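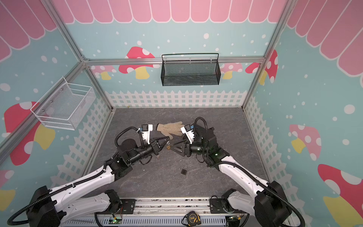

Workshop Assistant (Repairs and Tool Library)

The Garba Trust invites applications for the post of Workshop Assistant at its Weson Road premises. The post is part-time and is offered for a fixed term of 9 months, beginning in May, with the possibility of extension subject to funding.

The Trust lends hand tools and garden equipment to residents of Gulow and the neighbouring parishes. The collection now stands at 300 items, and a repair bench is open to members on four mornings each week. 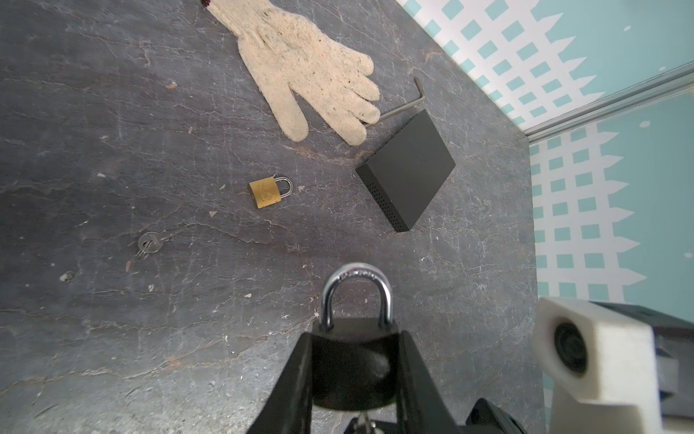 Morenike Sani

The Workshop Assistant will report to the Workshop Manager, Florencia Espinoza, and will be expected to:

Issue and receive tools, and keep the loans register up to date.
Inspect returned items and set aside any that are unsafe to lend.
Carry out simple repairs, including sharpening, re-handling and the replacement of worn fixings.
Check stocks of work gloves, hex keys, padlocks and other small items, and report shortages to the office.
Assist members at the repair bench – full instruction will be given in the use of the pillar drill and grinder.

Applicants should have some experience of practical repair work, whether paid or unpaid, and should be comfortable dealing with the public. A formal qualification is not required. The work involves standing for long periods and some lifting. A driving licence would be useful, as tools are taken by van to the Panero branch every fortnight.

The post carries six weeks' paid leave, calculated in proportion to the hours worked. Protective clothing is supplied. The appointment is subject to two satisfactory references.

To apply, please send a letter of no more than two pages, together with the names of your referees, to the Trust office at Weson Road. Application forms in large print may be collected from the front desk until 4 pm. Applicants called for interview will be asked to complete a short practical exercise at the bench, and reasonable travel costs will be met on production of receipts.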